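Project report: A charity dinner with folk songs in the Old Granary, Gultska
Course in Event Management, second semester
Group Bradus

1. The task

In our course every group must plan one real public event and carry it out before the summer break. The event has to bring some money for a cause which the group chooses itself, and it has to have some connection with the culture of the region. Our group decided for a dinner with folk songs from the Poremlow valley. The money was for the repair of the roof of the music school in Gultska, where two of us had lessons as children.

We had first another idea, an open-air film night, but the licence for the film was too expensive for us and the weather in spring is not sure. We lost almost two weeks with this idea. In the next project I would ask for the price of the licence on the first day.

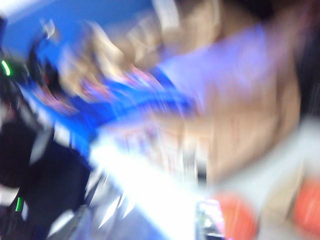 Fig. 1. Blue surface, strongly blurred

2. The place and the date

The Old Granary belongs to the town and can be rented by schools for a lower fee. It has a small stage, a kitchen with only one big cooker and a cloakroom which is too narrow. We visited it in the morning and once more in the evening, as our teacher advised, and the second visit was useful. After dark the light over the stage was so weak that the singers could not have read their notes. We borrowed 3 lamps on stands from the theatre club.

We took a Thursday, when the hall was free. Some people told us that Friday is better for a dinner. Probably they are right, but on Fridays the choir from Poremlow has its own rehearsal and without the choir we had no programme.

3. Budget and tickets

The tickets had one price for everybody, with the soup, the main dish and one drink included. We sold them in the school office and in the Aerts bakery, who also gave us the bread without payment. In the beginning the sale went very slowly. Then the choir members started to tell their families, and in the last days we had to print more tickets. In the end 79 guests paid for a ticket. 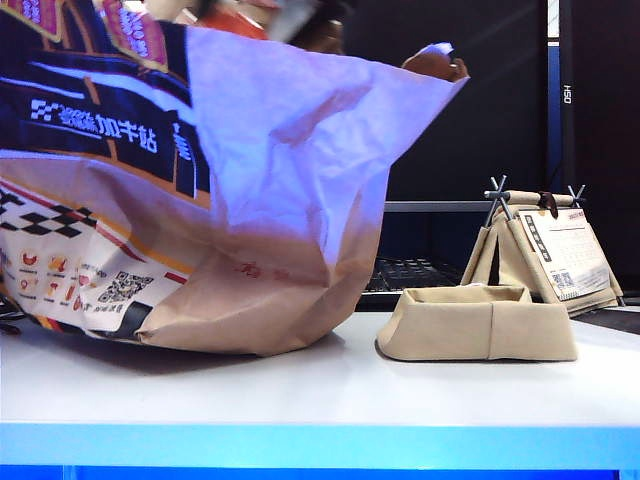
Fig. 2. Paper bag with printed design, white table

After all costs were paid there remained 569 euros for the roof. The largest cost was the rent of the plates and glasses - we had planned it too low, as we forgot that the delivery is charged separately. The posters were cheaper than in the plan.

4. The programme of the evening

The doors opened at 6 p.m. The choir sang three times, before the soup, between the courses and at the end. Before each part one of us told in a few sentences where the songs come from and what they are about. These introductions were written together with the choir leader, and we practised them many times, but in the hall I still spoke too fast.

The main dish was twenty minutes late. One cooker is not enough for so many portions, and we should have chosen a dish that can be prepared completely before. The choir helped us by singing two more songs which were not in the programme. I think most of the guests did not notice the problem, although the people at the tables near the kitchen door surely did.

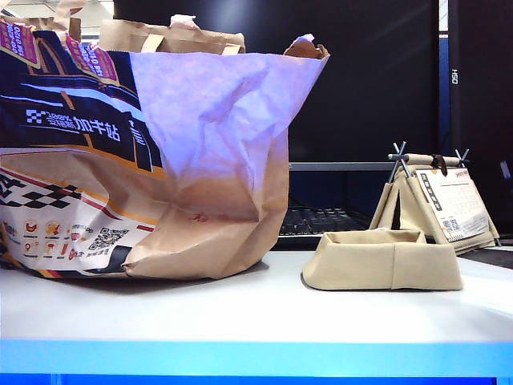 Why did we not ask for donations at the door instead of selling tickets?
With tickets we knew before the evening how many portions to cook, and we could pay the deposit for the hall from the first sales. A donation box stood near the exit too, and its content is included in the sum in part 3.

5. What we learned

The work in the group was divided by tasks: hall, kitchen, choir, tickets. This was good for the speed, but for some time nobody was responsible for the contact with the music school itself. The school learned the final date from our poster. We apologised and they were kind about it.

I had also to learn how to write a short message. My first letters to the sponsors were one page long and got no answers. The later ones had five lines and the bakery answered on the same day. 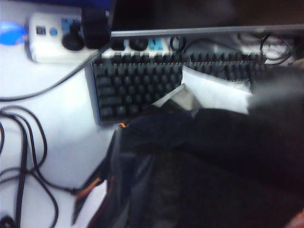
Emília Šimek told us after the last song that she had not heard the harvest songs in a public hall since she was a girl, and that the tables should stand further apart next time, so that older guests can go out without asking half of the row to stand up. We have put this remark into our notes for the next group. She also asked for the texts of the songs in print, and a simple sheet on each table would really have cost very little.

6. Next steps

The money was handed over to the music school, and the work on the roof is planned for August. The list of contacts and the corrected budget are in the course folder. If another group wants to repeat the dinner, I recommend to reserve the granary early and to speak with the choir before anything else - their calendar fills quickly.

Related reports
Spring craft market in Poremlow: planning and results
A guided evening walk through Gultska
How we found sponsors for the student theatre week
Charity run for the town library: final report
Checklist for renting a public hall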